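Local > Business > Gikell opens robot lab for an afternoon

We use cookies to keep this site running and to count visits. By continuing to read you accept our cookie notice.

Gikell lets public watch robot arm handle the bread

Gikell opened the doors of its robot lab at Rostora to the public for an afternoon in March, and 235 people signed in at the front desk between 1 p.m. and 5 p.m.

Most of them came to see Drerix, the company's project to teach a single robot arm small kitchen jobs. The job on show was bread and a toaster. It sounds simple, but staff told visitors that bread is one of the harder things the arm has been asked to handle. A slice bends, its edges crumble, and the slot it has to go into leaves little room on either side.

Gikell said the Drerix team has logged 1,848 attempts at the toaster job since work on it began in the fall. The company did not give a success rate. A staff member who ran one of the sessions said the team expects to reach 2,040 attempts before it moves on to the next job, which will be putting cups on a shelf.

Visitors went into the lab in groups of seven and stood behind a taped line while the arm worked. Each group stayed for ten minutes. Questions were taken in the hallway afterward so the next group could go in on time.

Many of the questions were about speed. Several people remarked that the arm was slower than they had expected, and staff agreed. They said it is set to move slowly whenever guests are in the room, and that speed is not a goal of the project at this stage. One child asked whether the arm could butter the toast. It has not been tried.

A second room held a display by Shao, a supplier that makes cable guides and mounting parts for small robot arms. Visitors there could handle sample parts and try moving a practice arm by hand. Shao also gave a short talk on how worn cables are found and replaced, which drew a full room at 3 p.m.

Parking filled up early in the afternoon, and some visitors were sent to the lot behind the building. Gikell said it would ask for the use of a second lot if it holds the event again.

The company plans another open afternoon in October. Entry will be free, but visitors will have to book a time slot ahead. Children under 12 must come with an adult. Booking will open in August at the Rostora front desk and on the Gikell website. 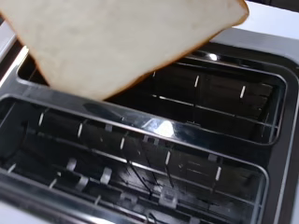
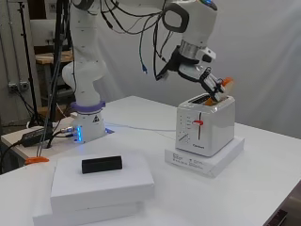
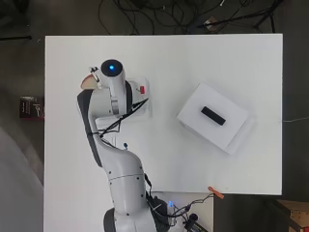
The Drerix lab at Rostora. First picture: a slice of bread over the toaster slots.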